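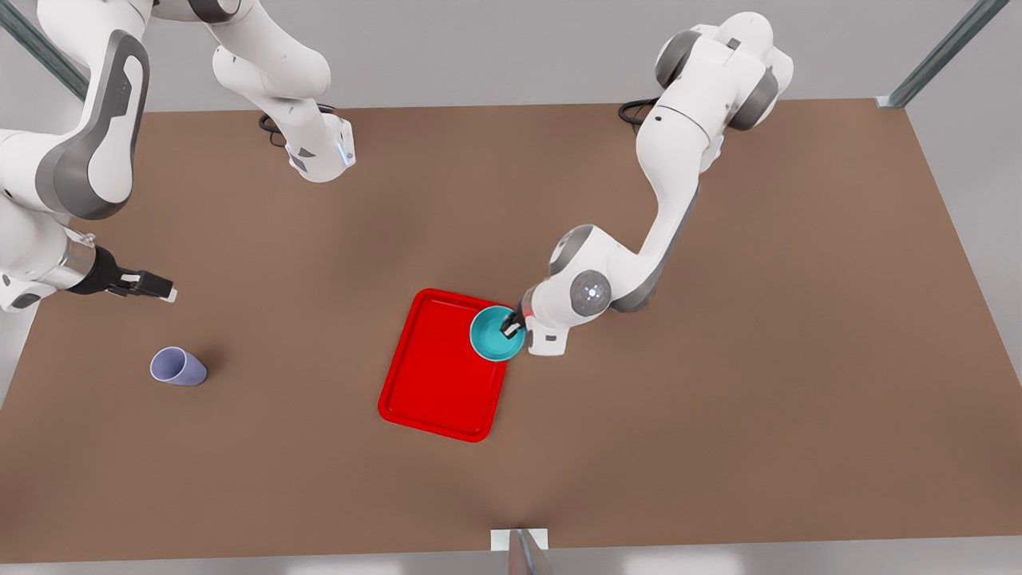
2. Before you order anything

I know, you want the arms. So did I! But do this section with a pencil first, because I've seen the Bultorport budget go sideways twice and both times it was the boring lines that did it.

2.1 Build the whole job in the simulator. Ours is the table-clearing one: cups, a bowl, a red tray, two arms reaching over from the far side. Run it until you know what you're really buying.

2.2 Write down which steps need both arms at once. If you can't find any, price a single arm and come back to me. Holding a bowl over the tray with one arm while the other gets on with a cup is the sort of thing that counts.

2.3 Measure your room. Leave 40 cm clear behind each arm base for the cables (they loop out further than you'd think) and another 100 cm where people walk past.

2.4 Choose the gripper before you choose the arm. Two plain fingers will do for cups and bowls, so long as they open wider than your widest cup with plenty to spare. Deisy Quintero got our finger quote from Jititz and it was a good deal lower than the Holzer one, but the Holzer price had the mounting plates in it. Read the small print on both.

Note: ask for spare fingers on the first order. Adding them later meant a second delivery charge for us, grr. 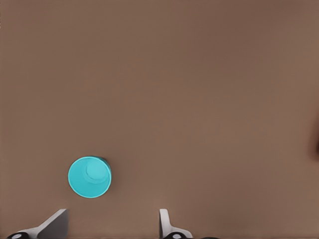

CAMERAS AND MOUNTS

2.5 Put a wrist camera on the list for each arm. I tried to save money with one overhead view and gave up within a week. Looking down past the fingers at a cup is a different thing altogether, and you can test that view in the simulator for nothing.

2.6 Add brackets, longer leads and a spare lead per camera. Put them on their own line in the budget or they'll vanish into "sundries".

Caution: don't sign off the camera order until the supplier confirms in writing that the mount fits your gripper. Urnex took 19 days to answer us, so send that email early.

2.7 Try the awkward starts as well as the easy ones. Move the cup away from the tray, stand it up, lay it on its side, swap the colour.
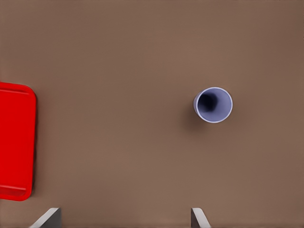
If any of those have you wishing for a longer reach, go back to 2.3 and move the bases on your plan before you pay for bigger arms. Moving them in the simulator took me an afternoon, and it saved us a whole size up.

2.8 Set aside 200 hours of somebody's time for setting up. Wenche Backlund thought I was being gloomy when I put that in, and we used the lot.

2.9 Send the finished list to whoever holds the money. Ours has to be in by June, and quotes do run out, so check the dates on them before you press send.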